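4. Packing enamelware into the storage bin

This section explains how to put mugs and other small enamel pieces away in the Zestum storage bin with the Sisis padded mat under it. Please read it one time to the end before you start.

4.1 Before you begin

1. Choose a table which stands firmly and does not rock. Wipe the top with a soft cloth.
2. Lay the mat flat, in the middle of the table. The textured side must look up. If a corner has folded in storage, press it with your palm until it stays down.
3. Take everything out of the bin and turn it over once above the sink, so that crumbs and grit fall out.
4. Set the bin on the back part of the mat, with one handle to the left and one handle to the right. Leave the front part of the mat free for the mug.

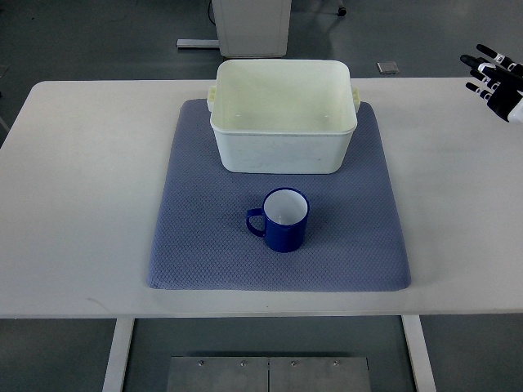

Note: Keep a hand's width between the edge of the mat and the edge of the table. A mat which hangs over the edge will slide when you lift the bin.

Note: Light scuffs on the outside of the bin are normal after some months of use. They do not make the plastic weaker. Do not use scouring powder on them.

4.2 Placing the mug

5. Check that the mug is empty and fully dry, also under the handle. Water that stays at the rim can cause rust if the enamel is damaged there.
6. Hold the mug by its body. If you hold it only by the handle, it may swing and hit the wall of the bin.
7. Lift it over the rim and lower it straight down, until the base rests flat on the floor of the bin. Do not let it drop the last centimetre.
8. Turn the mug so that the handle points to the left. When you add a second mug, turn its handle the same way — they will then sit closer together.

CAUTION: Enamel is glass on metal. A chipped piece can have sharp edges. Do not pack it with the others, and do not drink from it.
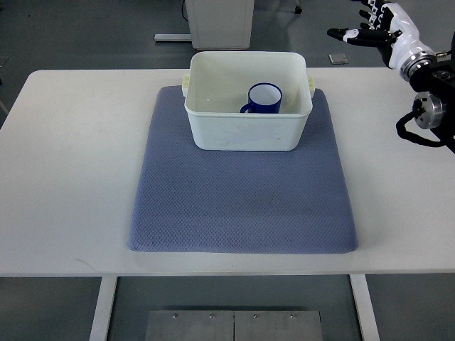 9. Begin near the back wall and continue towards the front. Heavy pieces go in first. Between two pieces which touch, put a folded napkin or a sheet of kitchen paper.
10. Lift the bin by both handles together and keep it level. Never carry it by one handle, even for a short distance.

4.3 Cleaning the mat

Wash the mat by hand in lukewarm water with a little mild soap. Rinse, press out the water without twisting, and dry it flat. For a dark mark which does not go away, repeat the washing the next day. Do not iron.

For replacement mats please write to Giang Dương at Karakaya and give order code 932.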